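Home Organization Board > Bathrooms and Medicine Storage
Thread: Where do you keep the medicine? Drawer or cabinet

pinecrest_deb
We moved in March and the new bathroom has no medicine cabinet, just a mirror glued to the wall. Everything is in a shoe box on top of the dryer. I want to fix this before winter. My choices are a wall cabinet in the bathroom, a kitchen cupboard, or a drawer unit in the hall closet. Four people in the house, one on daily prescriptions. What do you all use and would you do it again?

tallow22
Hall closet, no question. The bathroom is the worst room for it. Ours steams up every morning and I had a bottle of tablets turn to chalk on me. Check the labels, most of them say cool and dry.

mudroom_mike
I've kept mine in the bathroom for 20 years and never had a problem. Run the fan. People make too much of this.

tallow22
Running the fan helps. It doesn't make it a dry room. My pharmacist told me the same thing when I asked.

Okra_and_Ash
Drawers over shelves, if you have the depth. With a shelf you only see the front row, and I found cough syrup at the back that had expired under two owners. With a drawer you look down and see all of it. We put in the Kimdale closet unit, the narrow one. The slides are stiff for the first few weeks and then they loosen up. I paid $224 with the side panels. The handles are sold separately and that annoyed me.

pinecrest_deb
Do you use dividers in it? I was looking at the Flarden ones but they seem expensive for plastic.

Okra_and_Ash
No dividers. I stand the boxes on their ends and that's enough.

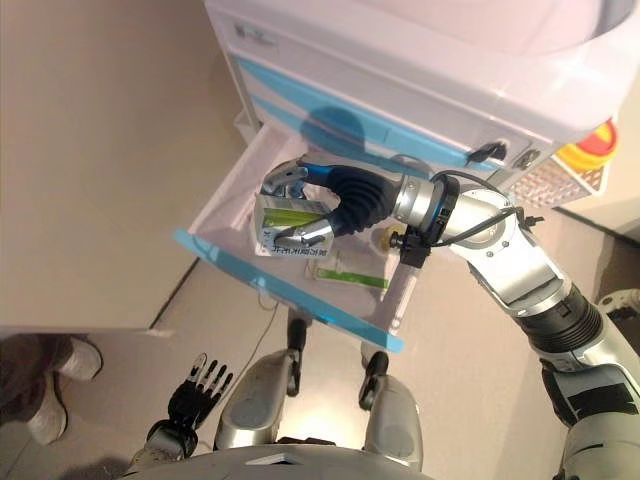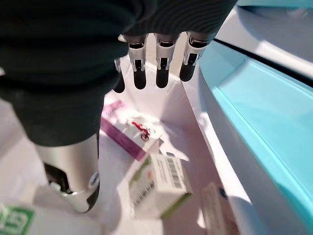
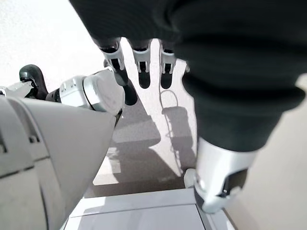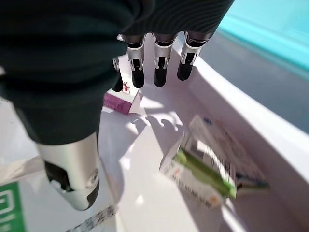 One drawer is for cold and stomach stuff, the one under it is for bandages and creams, and prescriptions go up high in a box with a latch. I go through it all when the clocks change. It takes me less than an hour, and most of that is reading the tiny dates.

mudroom_mike
How do you keep kids out of a drawer? A wall cabinet is five feet off the floor. A drawer is right at grabbing height.

Okra_and_Ash
Magnet locks on both, and the latch box for anything serious. Ours are teenagers now so it matters less. With toddlers I would go with height.

quillback
Agree with Mike on this part. My grandson opened a "childproof" drawer lock in one afternoon. Height plus a lock, and put the key somewhere that isn't the same closet.

pinecrest_deb
Youngest is six and climbs everything, so height may not save me either. Leaning toward drawers with a lock, and the latch box on the top shelf for the prescriptions.

sb_halvorson
One vote for labels. I write the month and year on the end flap of every box with a black marker, big enough to read without glasses. When a box stands up in a drawer, that's the side you see. I used to have a Siriwardena label maker but the tape costs too much now and a marker does the same job.

tallow22
Seconding the marker. Also keep the leaflet in the box. I used to throw them out to save space and then had to look up a dose at 2 in the morning.

quillback
Does anybody use an app for this? My daughter set me up with Runelico. You type in what you have and it sends a reminder before it expires. I have put in 11 items and I'm already tired of it.

mudroom_mike
An app for aspirin. No thank you.

sb_halvorson
I tried it. Fine for prescriptions, too much work for the rest. A list taped inside the closet door has worked better for us. You cross things off when they run out and take a picture of it before you go to the store.

Okra_and_Ash
Deb, before you order, measure the closet at the back wall as well as the front. Mine was half an inch narrower at the back because of the baseboard. I had to cut a notch.

pinecrest_deb
Good call, just checked. 24 and a quarter in front, 24 at the back, so the narrow unit will go in with room to spare. What do you all do with the expired stuff? I have a grocery bag full already.

tallow22
Our pharmacy has a drop box by the counter. Not every store does, so call first. Peel the labels off the bottles or black out your name. Ours won't take needles or inhalers.

mudroom_mike
The police station here takes it too. Still keeping my cabinet.

pinecrest_deb
Ordered the drawers. They're saying two weeks. The shoe box stays on the dryer until then.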